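An Afternoon at the Nullura Open House

If you were one of the folks who signed up for the Guswood trip back in the fall and then had to drop out when the bus filled up, this one is for you. A good many of you have stopped me in the hallway or written in to ask how it went, and I promised I would put it all down properly, so please get yourself a cup of coffee, because I do tend to go on a bit once I get started on a subject like this one.

Nullura is the automation shop out at Guswood, in the long low building past the feed store that used to be a furniture warehouse. They hold an open house once a year, in December, and it has grown from a folding table and a plate of cookies into something that fills the whole parking lot. The cookies are still there, I am glad to report, and so is the very good hot cider. Our group arrived at 1:30 in the afternoon and was taken in through the side door, given a visitor sticker apiece, and walked down to the bay at the end of the building where the computer work is done.

I will admit I had expected something grander. When a person says "robots" to me I still think of car factories and showers of sparks, and what we found was a slatted aluminum table, a plain wall, and an arm reaching down to put a stick of memory into a desktop computer. I have done that very job at my own kitchen table, with my reading glasses on and a flashlight between my teeth, and I can tell you it felt a little odd to watch a machine go about it in front of a crowd of people holding paper cups.

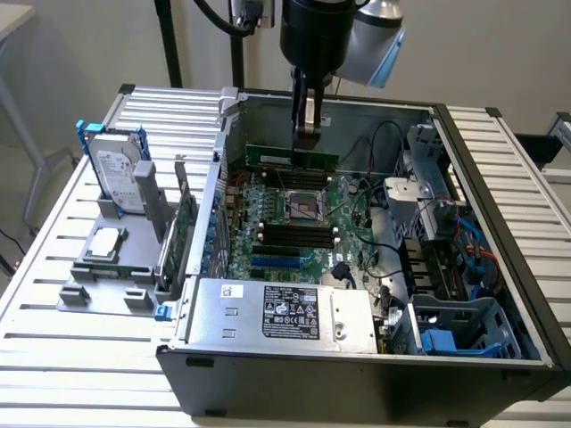 Vol. 3, Winter Issue – page 7

The project has a name, which is Didenko, and the people running it were kind enough to explain it twice, once for the whole room and once more for those of us standing at the back. The idea is that a great many office computers come out of service every year with nothing much wrong with them. They need a different drive, or more memory, or a card put in or taken out, and the work is fiddly and slow. Didenko is meant to see how much of that fiddly part an arm can manage. Their target, which was written up on a whiteboard by the coat rack, is 3000 practice insertions of every kind of part before they let the thing near a real order. On the day we visited, the tally beside it stood at 1018 for memory modules. I copied it down on the back of my program so I would get it right.

What struck me most was how particular the job is. A memory module has a notch in it, as anybody who has put one in backward will remember, and it wants to go straight down with an even push. Too little and it sits there looking finished when it is no such thing. Too much and you hear a noise you will think about for the rest of the week. Our guide said that the pushing is the hard part to teach, much harder than the finding. An arm can be told where the slot is to a hair, but knowing when to stop is another matter, and they have spent the better part of a year on it.

One gentleman in our group, who worked in radio repair for most of his life, wanted to know why on earth the computer was lying down. He got a very patient answer. With the case on its side and the panel off, everything you want to reach is facing up at you, and gravity helps to keep a part where you put it while you see to the next one. He nodded at that for some time, and on the bus home he told me it was exactly how he used to lay out a chassis on his own bench, and that he could have saved them a year if they had called him.

There was a break at 2:45, and most people went off for cider. I stayed where I was, partly because my knees had settled in and partly because I had a question I wanted to ask without an audience. It was about the parts. In every shop I have ever been in, the parts are the trouble. They roll off the bench, they hide under the manual, they turn up in the pocket of your cardigan a month later. I wanted to know how a machine keeps track of them. 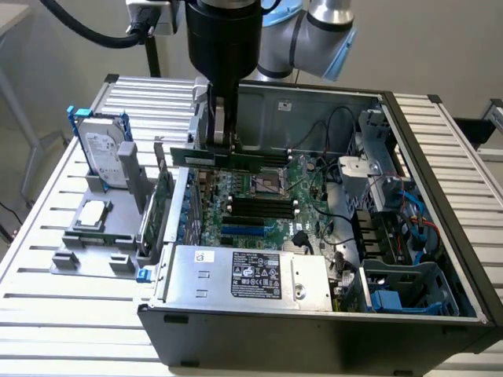 The answer is a holder, and I was so pleased with it that I made them explain it to me at length. Each part gets a place of its own, shaped to suit it, and the arm always knows where to go looking. It is 3D-printed, and when they change to another model of computer they print another one to match. The hard drive stands upright at the back in its blue caddy, the square silver chip lies in a pocket of its own near the front, and the green expansion card stands on end over on the side closest to the computer. I thought right away of my mother's sewing box, with its little compartments for bobbins, and I said so, and the young engineer I was talking to said her grandmother had one too. We had a lovely chat after that about buttonholes, which I will spare you. The printing, she told me, goes on overnight, and the first few tries at any new holder generally end up in the scrap bin. A pocket that is a hair too snug will hang on to a part when the arm tries to lift it, and a pocket that is too roomy lets the part lean, and then the fingers close on it crooked. They keep the bad ones in a box under the sink and number them, and the box had got as far as 3481 when they gave up writing on the lid. That includes brackets and clips and all sorts of other odds and ends, she was quick to add, and not only the holders.

After the break they brought us back together for a talk about the software, which goes by the name of Flusico. I took three pages of notes on this and I am sorry to say I can only read one of them. The gist of it, as far as I followed, is that Flusico keeps a recipe for each job, with the steps in order, and a person can sit down and change one step without having to redo the rest. If the drive has to go in before the card on one model, and after it on another, you move a line up or down and save it. Somebody asked whether you need to be a programmer. The answer was no, but you do need to be stubborn, and that got a good laugh.

There were a few questions about jobs, as there always are and as there ought to be. I thought these were handled fairly. Nobody at Nullura made any big promises one way or the other. They said the people who do this work by hand now have been in on the project from the beginning, that the recipes come from watching them, and that the arms are still a good deal slower than they are. A woman near me, who has a daughter in the trade, said she would like to see it again in five years before she made up her mind, and I believe she was offered a standing invitation.

The last part of the visit was the one the younger members liked best – a look at the bay with more than one arm in it. I am told that getting two arms to share a table is a bit like getting two cooks to share a stove, and that a lot of the planning goes into who waits for whom. Our guide talked us through the whole layout, the computer and its waiting parts and the reach of each arm, and then took questions until well after 4:00, when our driver started to flick the headlights at us through the window.

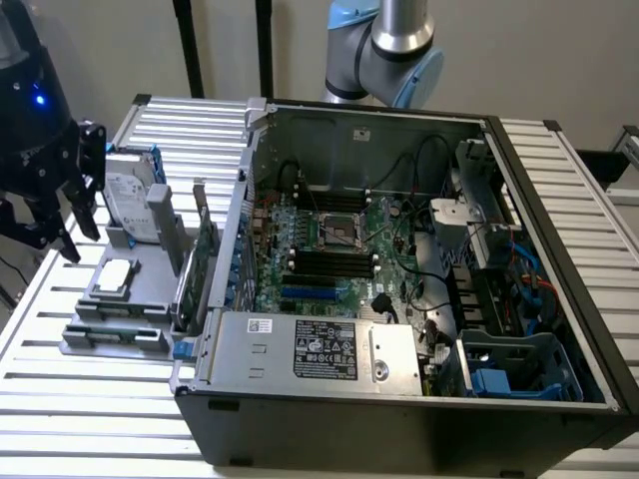
An open desktop tower and its parts tray, with a gripper above the hard drive and a second arm behind. Nullura open house, Guswood.

A few practical notes for those who want to go next time. The open house will be in December again, and the sign-up sheet usually goes up on our board in October. Wear flat shoes, as the floor is hard and there are not many chairs. The side entrance has a ramp and the front one does not, so tell the driver if you would like to be let off around the side. Children are welcome if they stay with a grown-up and keep behind the yellow tape. There is a coat rack but no place to lock up a purse, so leave the big one at home.

We would like to run a second bus if enough of you are interested. Please put your name on the sheet even if you are only thinking about it, and mark whether you would rather have the early or the late tour. If anyone picked up a green umbrella with a wooden handle on the way out, it is mine, and I would be very happy to have it back.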